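Club update, quick one before bed

So the January push is over and I have maybe twenty minutes to write this down before I forget which cable was which.

Short version for anyone who missed the last post. We're a student club, we're trying to teach an arm to pick and place by showing it, and this year we switched to hand-held grippers for the demos. Project name is still Jaltix, sorry, the vote was close. Goal was 2,000 good demos by the end of the month. We got there at 11 at night with pizza boxes everywhere.

Good demos, mind you. Total recorded was a lot higher. Stuff gets tossed for dumb reasons — somebody sneezes, somebody lets go early, the log doesn't save. My own toss rate was embarrasing the first week. Got better when I stopped rushing the close.

Things I keep telling the new people:

Elbows in. Slow on the approach. Slower than that.

Don't grip the housing like a hammer, your wrist will hate you.

Watch where the cables go before you turn around.

Name your files right away. RIGHT away. I lost 51 runs to a folder called "new new test" and I'm still mad.

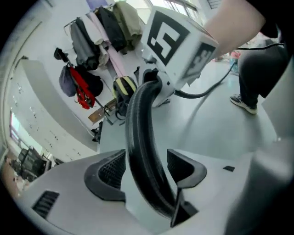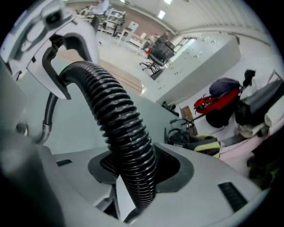

From our end of the room, grippers out.

Anyway. Training. First policy we ran on the full set was bad. Like, hover over the cup and think about it bad. Spent two evenings sure it was the network and it was the timestamps, one stream was lagging the other. Fixed that, retrained overnight, came back and it was picking up cups. Not every cup. It has opinions about the tall one. But picking up cups!

Next is the Sidus meet. Two tasks, one we know (sorting) and one they hand out on the day. The sorting one I feel ok about. The surprise one, no idea, so the plan is to practice on whatever we can find in the kitchen drawer and hope. The Pokevo team did really well on it last year and they only had 2 people, so headcount isn't an excuse.

Money stuff: we asked for travel funds and got a maybe. If you still owe dues please pay them, you know who you are. Practice is in the Bañuelos building again, same door, it sticks, push hard.

To do before the meet:
second set of finger pads
label the chargers, for real this time
write down the calibration steps so it's not only in my head
somebody else learn the calibration steps
check if we can bring our own table

Also I want to try mixing in demos from left-handed people, we have two and niether has recorded much. Might help with the weird angles, might do nothing. Will post numbers when I have them.

Ok laptop is at 4 percent. Night.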